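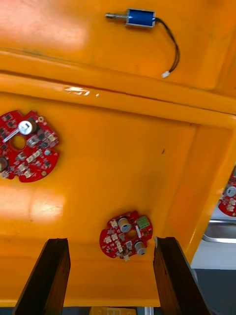
Irena Górecki

Visits | Electronics and small parts

The Torkex open day in Faltavik ran until five, and I got there late in July heat. Best stop was the parts bench - round red circuit boards in an orange plastic tray, with a small blue solenoid on the ledge behind them. Kári Frandsen told us the firm repairs more than 400 units a month. Tea afterwards in the canteen. Parking is at the Nurdale end.

Home Visits Archive Contact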